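Ulley open day, notes typed up on the train home

Went up to Ulley for the open day at the Graltik building. Got there late, missed the welcome talk, missed the coffee as well. Three floors, you pick up a paper map at the door and go where you like. I was there for the building mostly. Old thread mill, shut for years, now done up as workrooms and a shared canteen.

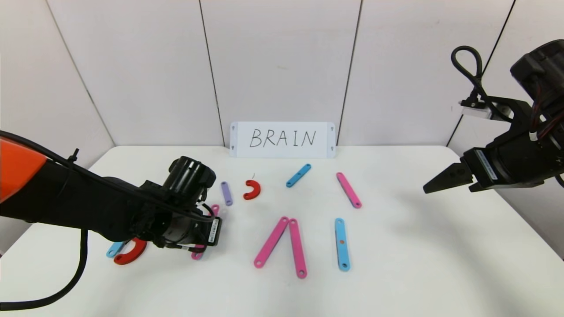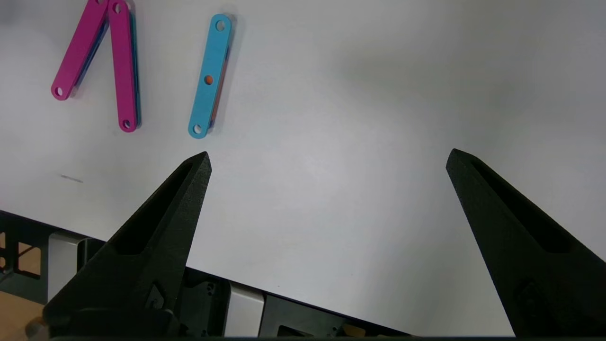
The conversion first, as it's what I came for. Mykhailiuk did the inside, the same firm that did the library at Gruvberg, and if you've been to that one you'll know the style. Everything pale. White walls, white doors, even the radiators. On the ground floor they have kept the old brick and the iron columns, and it works very well, you still feel you're in a mill. Further up they've boxed nearly all of it in. Smooth white panels with the dark joints left showing, a white table pushed up to them, and you could be in any new office anywhere. Somebody had propped up a card with BRAIN written on it by hand and I was glad of it, a bit of scruffy handwriting does wonders for a room like that. Same with the bright magenta plastic strips on the table top. More colour please!

Stairs are the best thing in the place. Stone, the original treads, each one worn down in the middle, and they've had the sense to leave them alone. New handrail on one side only. Lift is round the back and slow, I waited long enough to read the whole fire notice. If you've got a pushchair ask at the desk, the signs send you the wrong way.

Top floor was the surprise. Long open room right under the roof, old timbers all on show, north light from the sawtooth windows. This is going to be the canteen from May, at the moment it's stacked chairs and a very nice smell of fresh paint. Noisy though. Hard floor, hard ceiling, and with a tour group in there you couldn't hear a thing the guide was saying. They say there are felt panels to come. They'll need a lot of them.

Did the engine house after that, 10 minute walk round the yard in the rain. No engine, sold for scrap long ago, but the bed it sat on is still there and you can see the marks where the rope race went up through the wall. Proper display boards, well written, decent old photos. Would of liked more on the people who worked there. There was one wage book in a glass case, open at a page of doffers and piecers, and I stood over it longer than anything else all day.

Food: van in the yard, 3 pounds for tea and a bacon roll, no complaints. Long queue by 2 so go early. Toilets on the ground floor only.

Getting there: the bus from the station drops you at the bottom of Mill Lane, then it's a steep pull up. Parking was a field and the field was mud. Cars being pushed out when I left. Wear boots.

Things I didn't get to: the dye shed (roped off, they said the floor isn't safe yet) and the mill pond walk, which was flooded at the far end. Also the model of the whole site as it was when it was working, which is on the first floor landing and which I walked straight past twice, it's behind the door when the door is open.

Free to get in, donations tin by the exit. They're doing another one in the autumn with the dye shed hopefuly open, and I'll go back for that if the trains behave. Photos of the stairs to follow when I've found the right lead for the camera.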